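Werkstattbuch Wirkham, Juli
Pegelmarken für die Uferaktion

Vormittags, kurz nach neun

So, ich schreibe das lieber gleich auf, solange ich noch weiß, was ich gestern Abend alles gedacht habe. Die Genehmigung für den Uferweg ist da, allerdings mit Auflagen: Wir dürfen unsere Hochwassermarken entlang der Namora aufstellen, aber nichts in den Boden rammen und nichts an die Bäume nageln. Also brauchen wir Füße, die auch bei Wind stehen bleiben, und zwar bis zum Umzug. Die alten Kreuzfüße vom letzten Klimamarsch in Bakadska habe ich aus dem Keller geholt und war ehrlich froh, dass wir sie damals nicht weggeworfen haben! Zwei davon sind allerdings so verzogen, dass man sie nur noch als Ersatzteillager nehmen kann.

Die Latten habe ich auf Länge gesägt und die erste Lage Blau gestrichen. Das Blau deckt schlecht, das muss ich leider so sagen (wir hatten es ja alle zusammen ausgesucht, also bin ich mit schuld). Nach drei Stunden war es noch klebrig, und ich habe die zweite Lage auf morgen verschoben. Wer vorher in die Werkstatt kommt: bitte nichts an die Latten lehnen, auch nicht kurz.
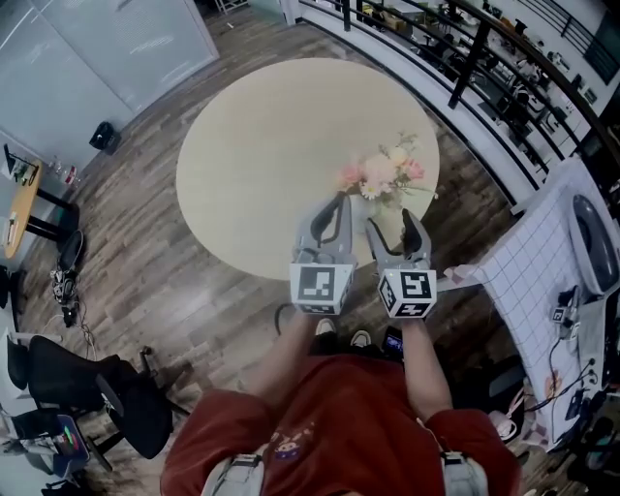

Nachmittags: Schablonen und Flugblätter

Für die Schrift habe ich zwei Schablonen geschnitten, eine aus Karton und eine aus Folie. Die Kartonschablone franst schon beim zweiten Abdruck aus, die Folie hält wunderbar, rutscht aber, wenn man zu viel Farbe auf der Rolle hat. Also fast trocken rollen und lieber zweimal drübergehen – das dauert länger, aber die Kanten werden so sauber, dass man sie vom anderen Ufer lesen kann. Ich bin extra mit einer Probetafel rübergelaufen und habe es ausprobiert. »Bis hier« liest man gut, die kleine Zeile darunter gar nicht. Die lassen wir weg, oder sie kommt aufs Flugblatt.

Apropos: Die Druckerei Rebane macht uns 2.000 Flugblätter, einfarbig auf Recyclingpapier. Den Text müssten wir bis Monatsende schicken. Ich hätte im zweiten Absatz gern weniger Vorwurf und mehr Einladung, aber darüber reden wir beim Treffen, ich will da nichts allein entscheiden.

Standprobe im Hof

Ein Kreuzfuß mit Sandsack, 20 Minuten im Wind, Tafel oben dran. Mit einem Sack kippelt es, mit zweien steht es ordentlich. Wir brauchen also doppelt so viele Säcke wie geplant, und irgendjemand muss sie schleppen … vielleicht gibt es beim Bauhof noch welche zum Ausleihen, ich frage dort nach.

Noch offen: Schrauben nachkaufen (die langen!), Folie für die zweite Schablone, Lastenrad reservieren.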